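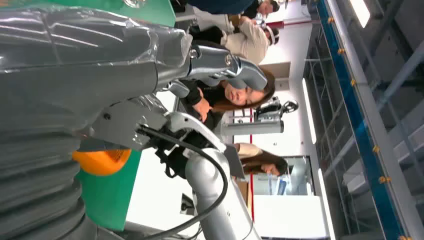

Dutura (film)

Dutura is a Polish-British science fiction drama directed by Teodor Grabowska and written by Grabowska and Aniela Olszewski. Stars Olszewski, Hubert Czarnecka and Lachlan Doolan. Produced by Ovis, a small outfit best known until then for television adverts. Running time 190 minutes in the festival cut, cut down a good deal for general release (see Versions).

The title is the name of the lake town where the story happens. It has no meaning in Polish, or in English. Grabowska has said he liked the sound.

Plot

Marta (Olszewski), a ferry clerk, comes back to Dutura after her father's death to sell his house. The buyer, Górecki (Czarnecka), keeps putting off the signing. Meanwhile the lake is dropping, a little each night, and things left on the bottom start to show: a church step, a row of fence posts, a car. A surveyor from abroad, Dinell (Doolan), is sent to measure the water and gets a different figure each time he does it.

Marta finds her father's notebooks, in which he recorded the same lake level every Sunday for years. The levels match Dinell's, in reverse order. She refuses to sell. Górecki then admits he was born in one of the drowned houses and wants to be living next to it when it comes up. Final third takes place over a single night on the lake bed. The ending differs between versions.

Cast

Aniela Olszewski as Marta
Hubert Czarnecka as Górecki
Lachlan Doolan as Dinell, the surveyor
Ksawery Stępień as the father (voice only in the release version)

Production

Grabowska and Olszewski wrote the first draft as a stage play, never performed. Much shorter, two characters, no surveyor. Dinell was added when Ovis asked for an English-speaking part to help with foreign sales. Doolan was cast after a single reading done over the phone.

Shooting began in May at a disused reservoir and lasted 90 days, longer than planned. Heavy rain refilled part of the lake bed set twice, and the crew had to wait for it to go down again. The car seen in the mud was lost the second time and a another one was bought to replace it, which is why the door colour changes partway through the film. Interiors were all shot in one house. Night scenes were shot at dusk and darkened afterwards, except the long walk to the church step, done for real in the small hours.

Stępień shot four scenes on camera as the father. All were removed from the release version and only his reading of the notebooks kept. He did not attend the premiere, though he has since spoken kindly of the film.

Music

No score for the first hour. After that a single cello piece, repeated at different speeds. Olszewski sings over the closing credits, unaccompanied. A soundtrack record came out in a pressing of 3068 copies, with the notebook readings on side two.

Versions

There are 3 versions in circulation.

The festival cut, 190 minutes. Includes Stępień's scenes and a subplot about the ferry company closing. Ends with Marta still on the lake bed at sunrise.

The release cut. Drops the ferry subplot and the father's scenes. Ends on the house, sold or not sold, the viewer isn't told.

The television version, shown in two parts. Same as the release cut but with a recap and a short extra scene between Dinell and Górecki on a bus. Doolan's lines are dubbed in Polish. Grabowska has disowned this one.

Reception

Mixed at first. Reviewers liked the photography and Czarnecka's performance in particular, with several calling his confession scene the best thing in it. Complaints were mostly about length and about Dinell, who was felt to belong in another film. The bus scene, disliked by the director, turned out popular with TV viewers and gets quoted a fair bit.

Opinion of the festival cut has been warmer than of the others. It was hard to see for years outside of one-off screenings, untill Ovis put it out on disc with a commentary by Grabowska and Olszewski. They disagree through most of it about what the father knew.

Follow-up

A sequel following Górecki was announced and a script finished. Ovis stopped making features before it could be shot. Parts of the script were reused by Olszewski for a radio play, with Czarnecka again in the role.

See also

List of films set on lakes
Ovis (production company)
Polish science fiction films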